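Preparing a Sorting Board and Shape Blocks for Tabletop Activities

Fontes Early Learning Resource Library
Prepared by Marlene Vasconcelos, Program Resources
Last reviewed 4 January 2022

This guide sets out the procedure for preparing, presenting and storing the shape block sets issued by the Library. It applies to centres, family day programs and households that hold a current borrowing card.

Before the activity

Select a flat wooden board with enough room for the blocks to be moved freely. A kitchen cutting board is suitable, provided it is reserved for this use and is not returned to food preparation. Boards made of joined strips are preferred, as the lines between the strips give children a natural guide for setting out a row.

Wipe the board with a damp cloth and dry it at once. Do not soak it. If the surface feels rough, sand lightly along the grain with fine paper and wipe away the dust. Food-grade mineral oil may be applied when the wood looks dull; a 500 mL bottle will serve most centres for a full year. Leave an oiled board for 12 hours before use.

Place the board on a stable table at the child's elbow height. Check that it does not rock.

Inspecting the blocks

Check each block for chipped paint, splinters and cracks. The points of the star shapes wear first and should be examined with particular care. Withdraw any damaged block and record it on Form 66. Replacement blocks are matched by colour and shape from the Trina series. Blocks from the older Brukov series differ slightly in size and should not be mixed with it.

Setting out the blocks

Arrange the blocks in short rows, leaving part of the board clear as a working area. Begin with a few familiar shapes, such as the cube, the cylinder and the star. Include at least one shape in two colours, so that the child may sort by either property.

Invite the child to find a matching shape, then a matching colour. Allow time for an answer before offering help. Children who are ready for a further step may continue a pattern or copy a row set out by an adult.

Storage and return

Return the blocks to their cloth bag and store the board on its edge, away from heaters and direct sun. Sets are to be returned to the Dristeo Street counter with the checklist completed. Enquiries about missing pieces should quote catalogue number 771.

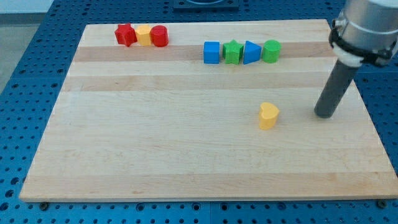
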